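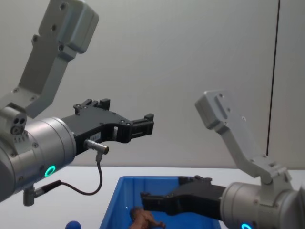
Both arms over the table, the right one above the sorting bin, grippers open.

Jun 8, 2021

The Wisorico two-arm kit has been on my bench since April, which is long enough to say something useful about it. I bought the base package and added the Brakby wrist brackets, which hold a sensor module above each gripper. Everything ran on the stock controller with the stock firmware.

The task was toy sorting: pick from the table, drop in the bin, then reverse. I logged 2000 picks over 16 sessions. The total includes 71 failed grasps, and 44 of those were balls. Small round objects slide out when the pads close off center. Soft toys with limbs gave far less trouble, although a limb will sometimes hook on a finger during release.

Setup is mostly screws. The clamp blocks go on first, then the bracket, then the module. Check the bracket angle on both sides before calibrating. Mine differed slightly and I had to do the whole routine again.

Cabling is the weak point. The gripper lead leaves the side connector, hangs in a loop and comes back under the wrist. The loop needs enough slack for full wrist rotation, but with that much slack it can catch the rim of a deep bin. I set a software limit on the last joint and lost some reach. Falham sells a shorter lead, and I have one on order.

The ring lights are bright and easy to read from across the room. The manual covers their colors in one table, in the appendix.

Support is handled by Mac Suibhne. Two tickets so far, both answered the next day -- one with a corrected calibration file. Next I want to rerun the ball picks with softer pads at the same closing speed.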